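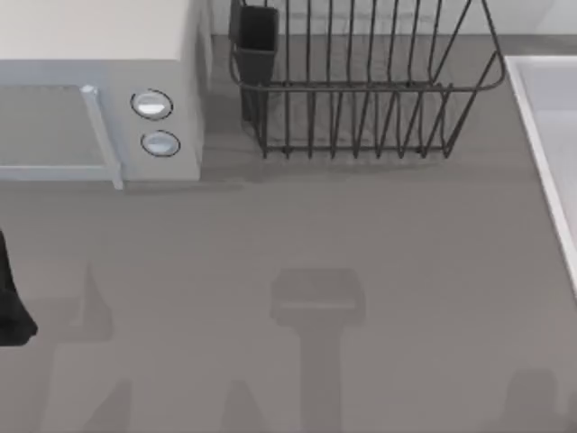
Chapter 4
Repairing the Copy: How Cells Deal with Damaged DNA

We use cookies to remember your place in the book. Accept | Manage settings

Every cell in your body is working from a damaged manual. Sunlight joins letters that ought to be separate, oxygen chews at the bases, and water, for all its good press, quietly breaks pieces off. A cell that took each of these events to heart would never get round to dividing. Most cells simply mend the fault and carry on, and the tumours discussed later in this chapter begin among those that don't.

Repair comes in several kinds, and biologists have named them with their usual flair. Base excision repair cuts out a damaged base. Mismatch repair repairs mismatches. Nucleotide excision repair takes out a short stretch of one strand, damage included, and fills the gap by reading the strand opposite. All three rely on the same piece of luck: DNA has 2 strands, and when one is spoiled the other still holds the information.

Double-strand breaks are another matter. With both strands cut there is nothing opposite to read, and the cell has to choose between a careful method and a quick one. The careful method, homologous recombination, borrows the matching sequence from a sister chromatid. It is accurate, but it needs a sister chromatid, so it is mostly confined to the time after the DNA has been copied. The quick method, end joining, sticks the loose ends together and hopes. Letters may be lost at the join. Students tend to disapprove of end joining until they learn how much of the work it does.

The genes BRCA1 and BRCA2 belong to the careful method. A person who inherits one faulty copy of either usually has cells that repair breaks well enough, thanks to the remaining good copy. If that is lost too, the cell leans on its rougher methods, and errors pile up. Section 4.3 looks at how drugs called PARP inhibitors take advantage of this weakness – a rare case of a tumour's bad housekeeping being useful to somebody else.

Before reading on, you should be happy with base pairing (Chapter 2) and the cell cycle (Chapter 3). If the phrase "sister chromatid" caused a slight sinking feeling, go back now. It appears again on nearly every page.

Related chapters
Chapter 3: The Cell Cycle and Its Checkpoints – Gemma Haworth
Chapter 5: Telomeres and Ageing Cells – Sofia Makris
Chapter 6: When Cells Choose to Die – Amparo Carhuamaca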